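Compostable Bags and Kitchen Scraps: Questions We Get

This page is kept up by Ghazal Najafi and Nima Tabrizi for people on the Vadport curbside food scrap route. We don't sell bags, bins or anything else. Some of the answers are grumpier than the flyer that came with your cart. Last gone over in August.

Do I have to use a liner at all?

No. The hauler takes loose scraps, and has from the start. The flyer shows a liner in every drawing, which has convinced half the town that it's a rule. It isn't. A bare pail and a rinse under the outdoor tap will do the job.

The box says "compostable." Isn't that enough?

It depends on what you think the word promises. On most boxes it means the bag broke down under test conditions, with heat and moisture held where the test wanted them. Your back yard pile is not held anywhere. Look for a certification mark and then for the small print, which will usually say "in industrial facilities" somewhere near the bottom.

What about "biodegradable"?

Treat it as decoration. Given enough time, a lot of things fall apart. The word by itself gives you no deadline and doesn't tell you what's left over. The hauler won't accept bags marked only "biodegradable," and on this point we agree with them.

And "plant-based"?

That tells you where some of the raw material came from. It says nothing about where it ends up. You can make a plastic from corn that will outlive you.

Will a certified bag break down in my own pile?

Maybe, and slowly. Kianoush Mirzaei on the east end buried a certified bag in the middle of a hot, well-turned heap and dug it up 19 weeks later. It had gone soft and stringy and you could still pick out the top hem. A second one in a cold bin looked ready to use again. One man's heap doesn't settle anything, but it fits what we hear from other people who have bothered to go back and look.

Our advice for home piles is to empty the bag and put it in the trash. If you want a liner you can bury, use newspaper.

Does the plant really compost them, or does it pull them out?

We asked this three times before we got a straight reply. The Zostard plant runs everything over a screen at the front end, and the crew pulls whatever looks like plastic. They can't read a certification mark on a bag covered in coffee grounds going by on a belt. So some certified bags get composted and some go to landfill with the grocery bags. The plant doesn't keep a number on it, or if it does, it hasn't shared it with us. Anyone who tells you every bag "returns to the soil" is guessing.

I was told liners cut contamination by a third. True?

The claim is from a talk given when the route was being sold to the public. When Rūta Org asked for the figures behind it, she was sent a summary covering 600 households over one winter. No comparison group, and no word on how contamination was judged. It could be right. We wouldn't repeat it until somebody shows the working.

How many homes are on the route now?

1,450, according to the hauler's last notice. That counts carts delivered. How many of those carts go out to the curb is another matter — walk down any street on pickup morning and make up your own mind.

Are Celtar bags any better than the store's own?

Celtar bags cost 33 cents each when bought by the roll. We tried them next to the cheapest certified bags we could find and both leaked at the bottom seam after a few days of melon rinds. The Celtar roll tears off more neatly. If that's worth the extra money to you, go ahead.

How do I get a liner to stay put in the pail?

Fit matters more than brand, and the volume printed on the box is a poor guide to fit. Measure around the rim of your pail and compare it with the flat width of the bag, doubled. You want the bag a little larger, so there's enough to fold down over the outside. A bag that's just laid over the top is no use to you: with thin stuff like the wrinkled pale blue one being pulled out over the yellow bucket, the sides bunch up into strands and leave a gap in the middle where you can see straight down inside. Scraps will find that gap. Open the bag fully first, push the bottom down to the base with your fist, then fold the top over the rim all the way round. Some people add a big rubber band. It works.
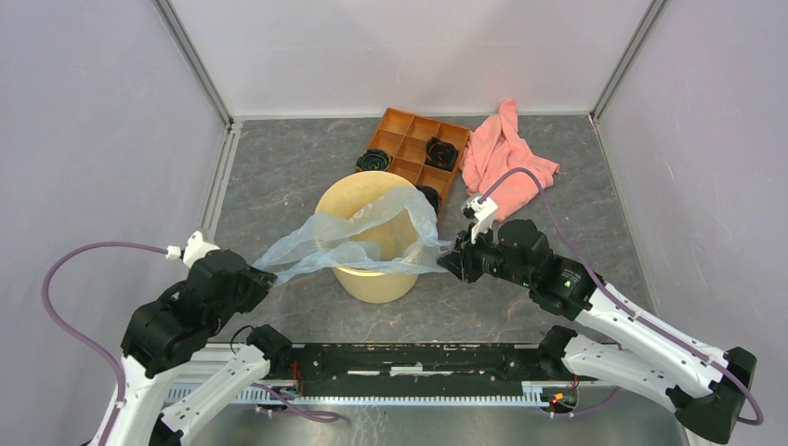 Why does my bag fall apart before pickup?

Because it's wet and warm in there, and the thing is made to fall apart. Let tea bags drain, wrap fish in paper, and don't keep a liner in the pail longer than three or four days. Old stock is a problem too. Certified bags go brittle on the shelf, and few boxes carry a date. Buy small rolls.

Do liners stop fruit flies?

No. Freezing your scraps does. So does taking the pail out more often.

Can I use a paper bag?

Yes, and Tài Tăng, who has used nothing else for years, will tell you so at length. Plain brown paper, no window, no shiny coating. Put a sheet of newspaper in the bottom. Paper costs more per bag if you buy it new, but the Zostard crew can see what it is and leaves it alone.

The hauler's website says something different from this page.

It may. Their page has changed twice without notice, and once it disagreed with their own flyer. For what goes in the cart, follow the hauler, as they're the ones who'll leave it at the curb. For claims about what happens afterward, ask them how they know — and send us the reply if you get one.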